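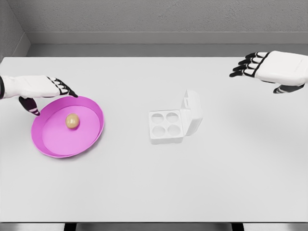

Budgets for robotic handling are too often drawn up backwards. The arm and hands are priced first, and whatever remains is expected to cover simulation, staff time and repairs.

At Rindilmont the first proposal set aside 3 per cent of the total for simulated work. Vikas Bhatt and Thenmozhi Hegde argued for 9, and in my view they were still too modest. Moving one egg from a dish to a carton is a task that can be studied on screen for months before any purchase order is signed. A department that has done so knows which hand it needs and may find that it needs only one.

Suppliers, Golby among them, quote over 36 months. Public bodies should ask for the same period of running costs in writing and should decline to proceed without it. The November round would be a sensible time to begin.

Latrice Rosenthal
April 2018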